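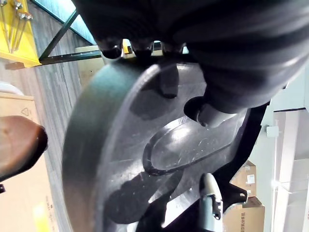 A well-used wheel at Sarano's small-parts store in Ostmont, oval recess, fine scratches and all.

SARANO OPENS ITS SMALL-PARTS STORE TO LOCAL REPAIRERS

Ostmont, September

Sarano, the Ostmont firm that keeps hand trolleys, workshop carts and other hard-working wheeled things on the move, is opening its small-parts store to outside repairers this month. Anyone mending something on wheels in the Ostmont area will be able to come in, look along the shelves, compare an old part with a good one and take home what they need.

We're delighted to be doing it. For years the store was somewhere only our own bench staff went, and even they went in with a sigh. Parts came off old trolleys and were put wherever there was a gap. Wheels ended up behind boxes, plates ended up under wheels, and the one spacer you wanted was always in the bin at the bottom of the pile. This summer we finally gave the room the attention it deserved, and it has turned into one of the nicest corners of the building (we know how that sounds, but come and see).

The work began with a full clear-out over 23 working days. Everything was carried off the shelves, wiped down, looked at properly and given one of three answers: keep, mend or recycle. By the end there were 700 different kinds of part on our list, from heavy wheels down to little discs that vanish if you drop them on a dark floor. A good many had been bought twice over the years when we already had a perfectly good one sitting a few steps away.

"I thought I knew what was in there," said Danica Kolář, who led the project. "Then I found parts for trolleys I'd stopped repairing years ago, parts I'd told people I couldn't get, and a tin of washers I had been hunting for since I started. I was thrilled and slightly ashamed. Mostly thrilled!"

Shelves you can read from the doorway

The storage is built on long industrial units with bright yellow shelves and black perforated uprights. The yellow was a happy choice. Most of what we store is black or dark grey, and dark parts used to disappear into the old boards. On yellow they stand out straight away, especially when the sun comes through the window in the morning, and a gap on a shelf is just as easy to spot as a part.

We also changed the way things are set down. Small flat parts used to be tipped into tubs, where they scratched each other and hid. They are now laid out in the open in short rows, with like beside like: squares near squares, rounds near rounds. It takes up more shelf, and a few of us grumbled about that at first, but a repairer can now hold an old part over the row and see the match without turning out a tub. Larger shaped pieces have the top shelf to themselves, where nothing gets stacked on them.

Bigger batches stay boxed. A plastic bin with a closed lid makes a solid base for a carton, and we raise bins off the carpet on a flat box so that fingers can get under the rim when it's time to move them. Labels face the front. That last rule is the one most often forgotten, and Danica has been known to walk the length of the room turning cartons round with her foot.

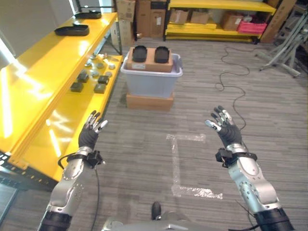 The method behind all of it is called Tedotov, and it came to us from Intarasuk, a small storage-planning firm that has spent a lot of time in rooms like ours. Tedotov is very simple. Each kind of part gets a home, the home is named on the list, and the part goes back there at the end of the job, even if the job has gone badly and everybody wants their tea. There's no software to learn. The list is a printed one, kept in a ring binder, and you change it with a pencil.

Intarasuk's planners came in for the first week and asked us a great many questions, some of them very basic. Which part do you reach for most? Which do you always drop? Where do you put something down when you don't know what it is? That third question got the longest answers. We used to have what was known as the maybe box, and over time it had grown into nine maybe boxes, stacked up beside the door. Every one of them has now been emptied and sorted, and whatever we still can't name goes on one short stretch of shelf, in plain sight, so that people can have a guess at it as they go past. Two visitors have already put names to things that had beaten the whole bench.

Tape was the other great success. A strip of white tape on the carpet is cheap, quick and easy to move, and it saves a lot of talking. We use it to mark out floor space before we commit to anything, and it has settled more than one argument about whether a stack would be in the way. We've peeled it up and laid it down again several times since the summer and expect to go on doing so.

What repairers will find

The store suits people who mend things, whether for a living or at the kitchen table. Wheels are the heart of it. We keep them in a range of sizes, some new and plenty that have already had a working life. A used wheel with scuffs on its face can be every bit as good as a fresh one, provided the rim is sound and it turns true, and we would much sooner see it rolling again than sent away for scrap.

Around the wheels are the parts that go with them: plates, blocks, discs, pads, brackets and covers. These are the pieces that so often bring a repair to a halt. A trolley with a strong frame gets thrown out for want of a plate that fits in the palm of a hand, and that has always bothered us. If the new opening hours save 50 trolleys from the skip in the first season, we'll be very pleased indeed, and there'll be cake.

"My favourite thing is when someone walks in holding a broken bit wrapped in a tissue," said Kolář. "They unwrap it, they look along the shelf, and there's its twin. You should see their faces. I've worked in repairs a long time and I still get a kick out of that."

Trying before taking

Visitors are welcome to bring the whole item along if it will fit through the door, or only the broken part if it won't. There will be someone from the bench on hand during opening hours to help with measuring, and a set of callipers to borrow. Anything taken from a row to compare should go back in the same row, the same way up. We do ask people to keep bags off the shelves, and to say so if they use the last of something, so the list can be put right on the spot.

Prices are kept low and are written in the binder next to each part. Used parts cost less than new ones. If you bring in a part we can use, we'll take it off the price of the one you leave with, which seems only fair.
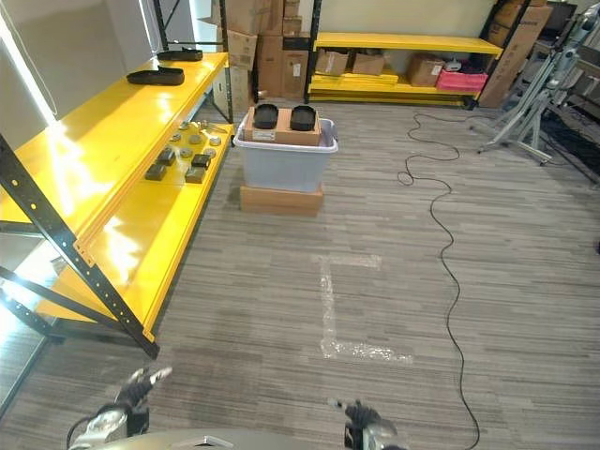
Do I need to know the name of the part I'm after?

Bring the old one, or a rough sketch with its width and height written on it, and we'll match it by shape. Part names vary so much from maker to maker that we often find a sketch more useful than a name anyway.

Can I drop off a box of mixed bits from my own garage?

Please do, though it helps if you've given them a wipe and kept the fixings with whatever they came off. We'll go through the box with you if you have time to stay. Electrical parts are outside what we can take.

When is the store open?

Afternoons from 2pm until 5pm at first, starting this September. If enough people would like an evening opening we'll add one in the new season.

Will you fit the part for me?

Our bench can do that as a normal repair job, booked separately. For a simple swap, we're just as glad to show you how it's done and let you get on with it at home.

Are schools and clubs welcome?

Very much so, in small groups, as the room is narrow in places once a few people are crouching by the lower shelves. Let us know beforehand what the group is making or mending and we'll put some suitable parts out ready.

About Sarano

Sarano repairs and rebuilds wheeled equipment for shops, workshops and households in and near Ostmont. The small-parts store was reorganised using the Tedotov method, with planning help from Intarasuk. Repairers who would like to visit, and reporters who would like a look round the shelves, should ask for Danica Kolář at the Sarano front desk. Stout shoes are a good idea if you plan on lifting wheels.

Contact us | Copyright Sarano, Ostmont. All rights reserved. | Back to top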